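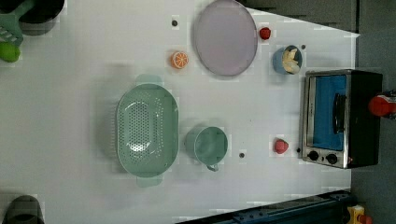

3.2 Materials and the sorting of things that do not want to be sorted

Kitchen objects pose a problem that the tidying literature has mostly stepped around. Yurchenko and Tarar, in their study of shared student kitchens, let participants file every item under "cooking," "eating" or "other," and then reported with some dismay that "other" had won. We kept their three headings anyway, partly for comparability and partly because our own alternatives were worse.

The tabletop set (Figure 4) mixes kitchenware with toy food. It includes a colander, a mug, a plate, a bowl and a toaster oven, and the foods are small enough to be put in or on most of these. Participants were told to "put things where they belong" and given no further help. Several asked where that was. We wrote down the question and did not answer it.

Figure 4. Tabletop set with colander, mug, plate, bowl, toaster oven and toy foods.

The colander and the mug are both mint green, and this mattered more than we had planned for. A good many participants treated color as kinship and placed the two side by side, although one is for draining and the other for drinking. Asked about it afterward, they said the pair "went together." Koutsoukos reports the same habit in his Sakside interviews, where whole cupboards were arranged by shade and the owners could not find the salt.

The plate, being lavender, had no relatives. It was used mainly as a parking space for fruit.

The toy orange slice was the least disputed object in the study. It looks like a slice, it was treated as a slice, and it went on the plate. The yellow pieces in the blue bowl were usually called banana and usually left alone -- food already in a bowl seems to strike people as finished business. Other items fared less well. The small red one was a strawberry to some and a tomato to others, and the two camps put it in different places with equal confidence. The pink one attracted guesses of peach and radish, along with one "onion, maybe," and it spent a large share of the sessions being picked up and put down again.

The toaster oven was meant as a fixed landmark. Participants saw it as storage. Guimarães has argued that any appliance with a door will sooner or later be used as a cupboard, and we have nothing to say against her. We coded these placements as "cooking" when the participant mentioned heat and as "other" when they did not, a rule that Jatoi, our second coder, considers generous. Disagreements were settled by discussion, most of it about the radish.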